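by Jessie Dunbar · February

Mikstead Bread Club: your questions

Do I need to have baked before?
Not at all! Five of us started last year and only Craig had ever made a loaf that rose. If you can stir a bowl, come along.

Where do I get starter?
From Liudmyla Zakharchenko, who keeps a huge jar of rye going and loves giving it away. Bring a clean jar with a lid – a jam jar is perfect.

What does it cost?
£5 a session, flour included. Bring your own tin if you have a favourite.

My loaf is flat. What went wrong?
Probably a cold kitchen. Give the dough longer, overnight if need be, and it'll often surprise you. My best crumb ever came from a batch I forgot until breakfast!

Can I freeze it?
Yes, and please do! Slice it first, then toast what you want. Frozen sourdough makes wonderful toast.

What about bread that's a few days old?
Toast it, or whizz it into crumbs for a crunchy pasta topping (gorgeous with garlic). Tongs are handy for lifting a hot slice on to your plate.
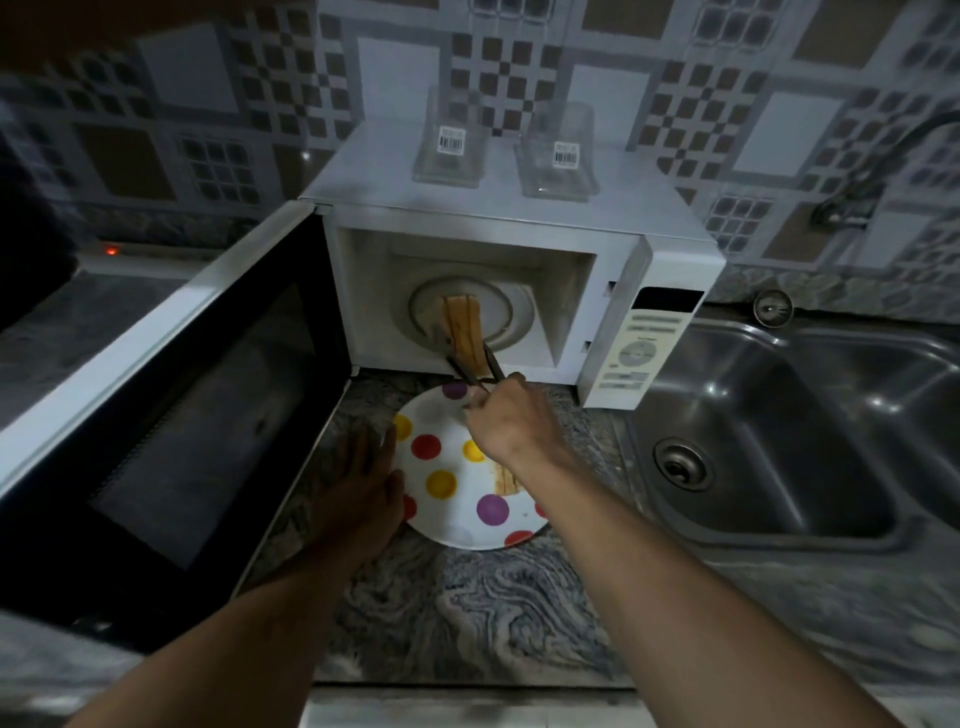

Can I bring my children?
Yes, we love having them – they're brilliant at kneading. Please stay with under-tens near the ovens.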